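Ranger les biscuits et produits secs en réserve

Cette fiche s'adresse aux équipes chargées de la réserve alimentaire de la résidence Leltis. Elle s'applique à tous les produits secs conditionnés en carton : biscuits, sablés, céréales, thés et infusions. Les conserves relèvent de la fiche 36.

Avant de commencer

Le rangement s'effectue entre 14 h et 16 h, en dehors du service. Il convient de prévoir un chiffon sec, un marqueur et les étiquettes de date du modèle Erby.

Étape 1. Vider et nettoyer l'étagère

Retirer l'ensemble des produits de la tablette concernée. Dépoussiérer la tablette et ses montants au chiffon sec – l'usage d'un produit parfumé est exclu à proximité des biscuits.

Étape 2. Vérifier les emballages

Examiner chaque boîte sur toutes ses faces. Un carton déchiré ou taché est mis de côté et signalé dans le cahier de réserve. Les paquets déjà ouverts sont transférés dans une boîte hermétique Zita, avec report de la date limite.

Étape 3. Regrouper par famille

Les sablés sont séparés des biscuits fourrés et des gaufrettes. Au sein d'une même famille, on distingue les parfums : nature, vanille, citron, chocolat. Les produits importés conservent leur emballage d'origine et reçoivent une étiquette en français portant la liste des allergènes.

Étape 4. Placer les boîtes debout

Les boîtes hautes et étroites se rangent à la verticale, face imprimée vers l'allée. Lorsque le nom du produit est écrit dans la hauteur, comme « VANILLA SHORTBREAD » sur le carton à motif tartan rouge, il doit rester lisible sans déplacer la boîte.
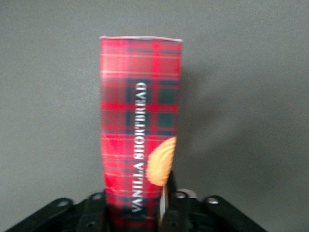 Étape 5. Appliquer la rotation

Les dates les plus proches sont placées devant. Laisser 4 cm entre le haut des boîtes et la tablette supérieure, et ne pas dépasser 20 boîtes par tablette sur les rayonnages Frerichs.

Étape 6. Consigner le rangement

Reporter les quantités sur le formulaire 1524, puis le déposer dans le casier de l'économat avant 17 h.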